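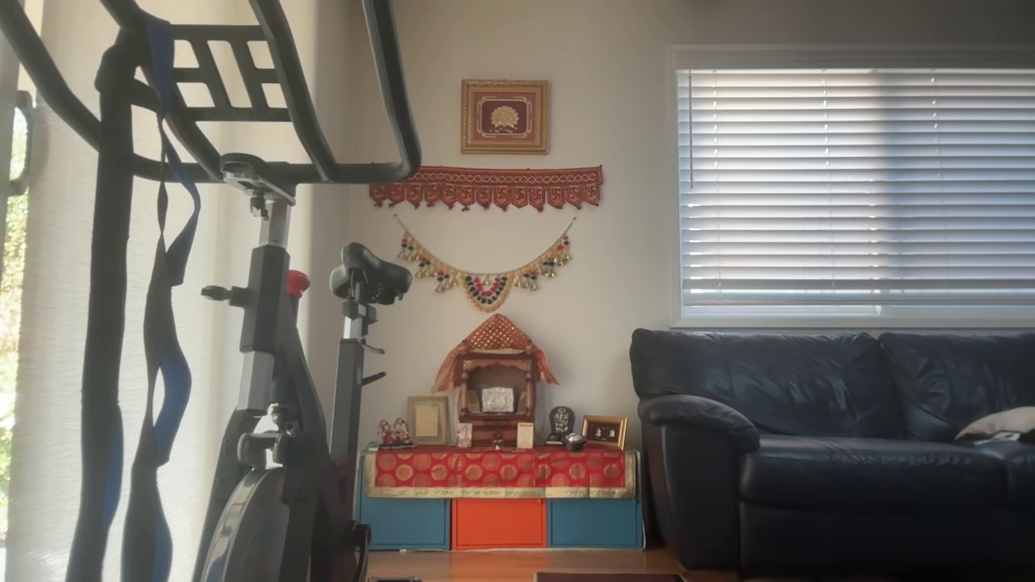
Undville Home Equipment Library
Minutes of the Product Review Group
01/01/2024

The meeting opened at 10 a.m. All members were present, along with one guest from the lending desk. The minutes of the last meeting were approved with one correction: the stair rail returned in damaged condition was the short model.

1. Gorby tabletop arm kit

The group continued its review of the Gorby kit, sold by Duangkaew. The kit is offered at $945 with the arm parts already printed, or at a lower price for buyers who print their own. The library was quoted the full price. Shipping is extra. Duangkaew also sells a setup service, done by video call, which the library did not buy.

The member who hosted the home trial reported. Assembly took two evenings. The printed instructions skip a step at the shoulder servo, and the host had to take the bracket off again to turn the servo the right way. The online version of the instructions has the step. The group asked that any loan copy go out with the online version only.

The trial task was opening the lids of a weekly pill organizer. The organizer was used without medication in it. Out of 76 attempts, 11 ended with the organizer being pushed along the cloth and the lid still shut. The host thought a rubber mat under it would help and will try one.

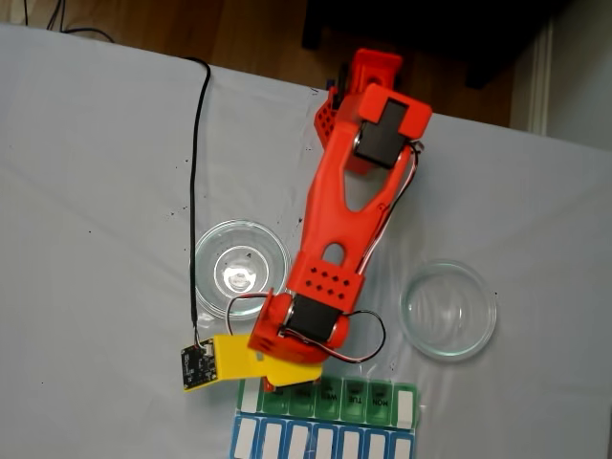
Gorby arm at the pill organizer, home trial.

Discussion followed:

Wires. Two members did not like how far the servo wires stand out from the wrist. The concern is that a loop could catch on a glass or a bowl. The seller was asked by email and replied that clips are sold separately. The group felt clips should come in the box and agreed to say so in the review.

Table. The arm needs a surface that can be given over to it. The host used a table with a white cloth and found that the cloth shifted when the arm pushed down. A bare table was not tried.

Noise. Described as a steady whine during movement. The host could hear it from the next room with the door open. One member said this would rule it out for evening use in a small apartment.

Who it is for. The lending desk asked if it could be offered to borrowers who have trouble with small lids. The group's answer for now is no. The arm has to be set up again if the organizer is moved, and a borrower who lives alone would need someone to do it. It may suit a household where a family member likes this kind of project.

Agreed: no purchase at this time. The trial kit is kept until the return window closes, 14 days from today. The host will repeat the lid task with the mat and without the tablecloth.

2. Trunau support plan

Duangkaew's kits can be covered by a repair plan from Trunau. The plan covers servos and printed parts but leaves out cables. The price depends on how many kits are covered, and Trunau has not sent a quote for a single kit. Held over. The lending desk will ask again, and will also ask if a lending library counts as a home user or a business under the plan.

3. Reachers and jar openers

Three reachers came back with worn grips. Replacement grips cost nearly as much as new reachers, so the old ones will be retired. The jar opener review is finished and can go on the website.

4. Other business

The shelf labels in the loan room need to be redone before the August open house. The lending desk asked for the old label file. It could not be found on the shared drive.

Action items
Trial host: repeat lid task, send results before the return window closes.
Lending desk: single-kit quote and user terms from Trunau.
Review group: draft Gorby review, including the note on wire clips.

The meeting closed at 11:20 a.m.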